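Tanguy Hand-Held Gripper Pair, with teaching table setup
Sold and supported by Plosex

Home > Equipment > Packing and small goods > Tanguy

Hi, I'm Margaux Jacquet, and I look after the Tanguy here at Plosex. I also write these pages, so if something reads like I got carried away, I probably did. I really like this thing.

The Tanguy is a pair of grippers you hold in your hands. You pick up one in each hand, you do your normal packing job with them, and the system records how you do it. Later on, a robot arm with the same kind of fingers learns the job from what you recorded. So the people who teach the robot are the people who already know the work, and they do it with their own hands. No programming, no clicking little points on a screen.

I've been bringing it to packing rooms since the early version (heavier, and the handle gave everybody a sore thumb), and the question I get from managers is usually how fast it pays for itself. The question I get from packers is what happens to them. I'm going to spend more of this page on the second one, so if you only want the specs, skip down a bit!

The fingers

The fingers are dark matte blocks with flat faces and squared-off tips. They get dusty, so wipe them down at the end of a shift. You open and close them from the handle, and it takes a little practice to judge how wide the gap is when you come down over something flat. Most people have it by their first coffee break. We set up new users on a plain light surface and let them just pinch at things for a while before we record anything.

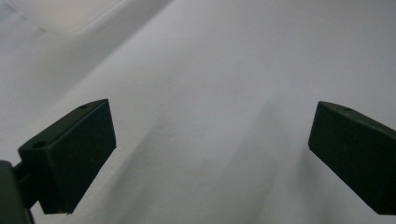

Do I need to know anything about robots to teach one with the Tanguy?

The job you already do is all you need to know. Someone from our side sets up the recording and stays for the first sessions, and a packer can usually start teaching the same day. What matters is that you do the task the way you'd normally do it, mistakes and do-overs included.

What it's good at

Small packed goods are where the Tanguy is happiest. Snack bags, sachets, cartons, plastic tubs and trays. It's also nice for the paper side of packing: inserts, leaflets, slips that have to go in with the order. Thin paper is a surprisingly mean thing to ask of a robot. It bends, it slides, it sticks to the one underneath. With your fingers you don't think about any of that, and with the Tanguy you find out pretty quickly how much your fingers have been doing for you.

Lesego Sibiya showed me a trick on our visit to Nirnthorpe in April. She tilts her wrist a bit just before she closes on a sheet, so the edge stands up and meets the jaw. I'd been teaching it flat for ages. Now her way is in our starter sheet, with her name on it.
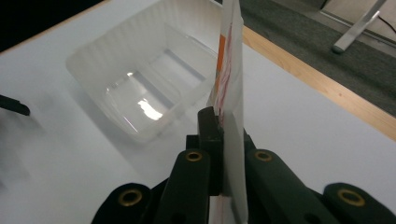
The other thing I'd say about thin stuff is to slow down for the grab and only for the grab. People hear "do it carefully" and then they do the whole job like they're underwater, and that's what the robot learns. Move at your own pace, be gentle at the moment you close, then carry on. If you drop it, pick it up again and keep going. Those recordings are useful too, so please don't throw them out because they look messy.

What changes for the people in the room

Okay, this is the part I care about.

Nirnthorpe is a contract packer with 19 people on the floor, and they run two Stollden robot cells that were taught with the Tanguy. When we first came in, the mood was not great. I get it. Somebody hands you a tool and says show the machine how to do your job, and you'd be silly not to wonder why.

What they did well, I think, was talk about it before the boxes arrived. Sudheer Amin runs the floor and he put the plan up on the wall by the lockers: which tasks would go to the cells, which would stay by hand, and what the people on the moved tasks would be doing. It wasn't perfect. There was a stretch when the cells kept stopping and packers were walking over to clear them on top of their own work, and they were rightly annoyed. The plan got changed so that whoever is watching the cells isn't also on a packing station.

These days the cells do the plain repeat fills. People do the mixed boxes, the gift sets, anything fragile, and all the teaching. Teaching is paid as a separate grade there, which Lesego pushed for, and I now bring it up with every customer whether they ask me or not. If your robot is learning from somebody's skill, that's skilled work. Put it on the payslip.

I won't tell you everyone loves it. Benoît Coste has packed at Nirnthorpe longer than the building has had heating (his words) and he tried the grippers, gave them back, and stayed on mixed boxes. That was fine with everybody. He does miss having someone across the bench from him, and I don't have a good answer to that. A cell is bad company.

Wrists and shoulders come up a lot as well. Holding a gripper in each hand is tiring in a different way from packing, more in the forearm. We ask for short sessions, and no one should teach for more than four hours in a shift, split up with other work in between. Some sites want to push that. I'd rather you didn't, and the recordings get sloppy anyway.

Setting up the teaching table

You don't need a lot of room. A solid table with a pale, plain top, decent light, and enough floor around it that nobody trips. Each gripper has its own cable, so think about where those go before you start! Down the forearm and off the edge of the table works for most people. Put the goods where they'd be on your real line, with the container in easy reach of both hands, and vary things a bit between recordings. Bag straight, bag crooked, container nearer, container farther.

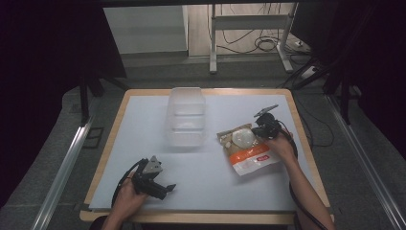 Clémence Vasseur, who does our installs, likes to let the packer lay the table out and then keep her hands off it. She learned that from watching people quietly move everything back the second she turned around. If you're left-handed, set it up left-handed. The arms don't care, and you'll be much more natural.

Roll up your sleeves, or wear something snug at the wrist. Loose cuffs catch on the handle. Rings are fine, big watches less so.

What comes in the box

Two hand-held grippers, left and right
A cable for each gripper
Spare finger blocks
Recording software, with one year of updates
Printed starter sheet (including Lesego's wrist tilt)

The table isn't included, and neither is the robot. Recordings made with the Tanguy load straight into a Stollden cell. For other arms, talk to us first, as the finger mounts may need changing.

Who owns the recordings

Your company does, and they stay on your own machine unless you choose to send them to us for help. We recommend a written agreement with your staff before the first session, saying what gets recorded, who can look at it, and that it won't be used to rate anyone's speed. We have a short one you can start from. Sudheer's team rewrote half of ours and the new version is better, so that's the one we send out now.

Trying it out

We lend a demo pair to sites that are thinking about it, and I'd ask you to put it in the hands of the people on the floor first and the managers second. Book through the contact form, and tell us what you pack and how many people would be teaching. If you want to talk to someone at Nirnthorpe, say so in the message and I'll check who's free.

Page updated Tuesday, June 21, 2022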